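Slide 3: the sink itself

Okay, take your time here, because everybody in the room has a sink and everybody has feelings about it. Say hello to Florian Pons if he made it in from Drorport, and thank him for the coffee!

Start with the two bowls. I like the bigger one for soaking and the narrow one for rinsing (my mother did it the other way, and we never did settle that). Talk about plates next, how they go in last at my house and come out first, and how a white countertop shows every drip of tomato sauce from here to October.

Ask for a show of hands: who washes as they cook? Wait for the laughing to stop, then go on to drains and strainers. 2 minutes, no more.

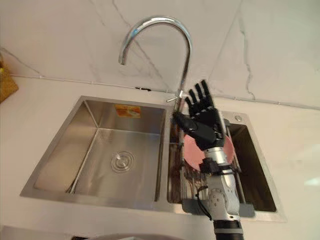
Double-bowl stainless sink in a white countertop, pink plate at the right-hand bowl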